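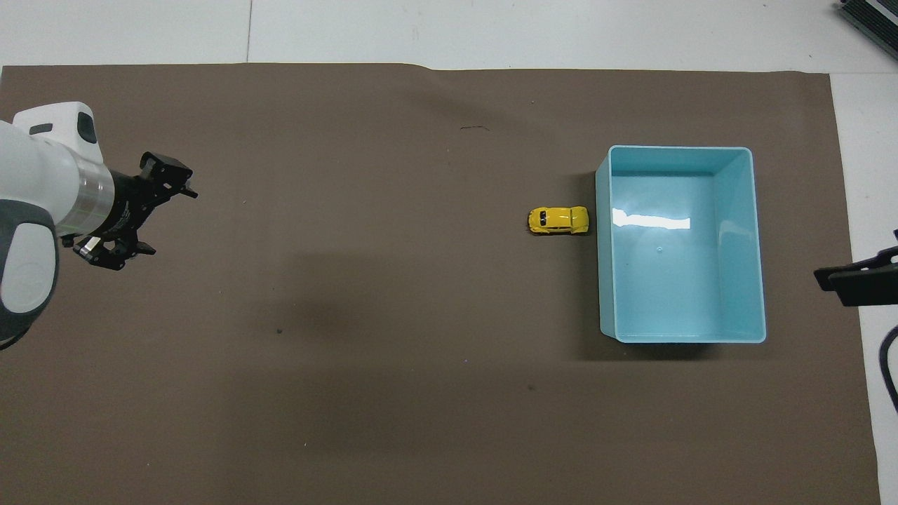

Bin Cell Maintenance Meeting, July

Present: Marijke Peeters (chair), Rekha Saxena, Hemant Khurana, Dinesh Semwal
Apologies: Kuldeep Upadhyay

1. Notes from last meeting
Accepted with one fix. The spare finger set is stored at Samonte, not Wernance.

2. Gripper, right arm
Hemant changed both finger pads after the log reached 186 cycles with slips on rounded parts. He also found one bracket screw backed out by half a turn. It was cleaned, refitted with thread lock and marked with paint pen. Dinesh asked for the screw check to go on the start-up sheet. Agreed.

3. Paper on the table
Rekha wants the brown paper replaced when the far edge starts to curl, and at least once a month. Marijke would like it taped along the full edge. Hemant said tape makes it slow to change and leaves glue on the white top. We will try tape at the corners only until the next meeting.

4. Bin position
The taught drop point was moved in toward the middle of the bin by 30 mm. Rekha re-taught the approach as well — the old one came in low over the rim. The yellow car stays as the check part for both arms. Whoever moves the bin must run the check at slow speed before handing over.
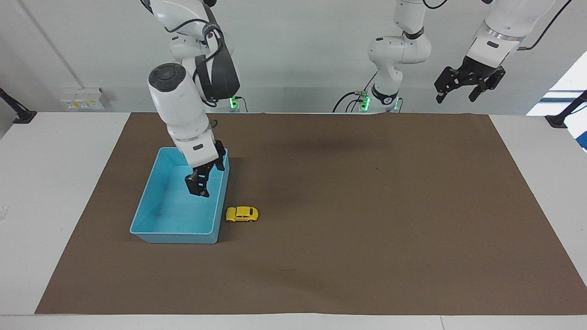

Minutes taken by Rekha Saxena

5. Cables
The right arm's cable loops along the upper links and needs enough slack for a full reach into the bin. Dinesh will go over the ties on both arms and replace any that have gone stiff. The base connectors are to be pushed home by hand with power off, then the indicator lights checked after restart.

6. Clamps at the table edge
Kuldeep sent a note asking that the clamps be tightened before each calibration. Hemant has the key. Zereck quoted some 2 weeks for a spare clamp; Marijke will order it.

Actions
Dinesh: start-up sheet, cable ties
Hemant: corner tape, clamp check
Marijke: clamp order
Rekha: save the new drop point to the Sarkmont folder and delete the old one

Meeting closed at 11:40.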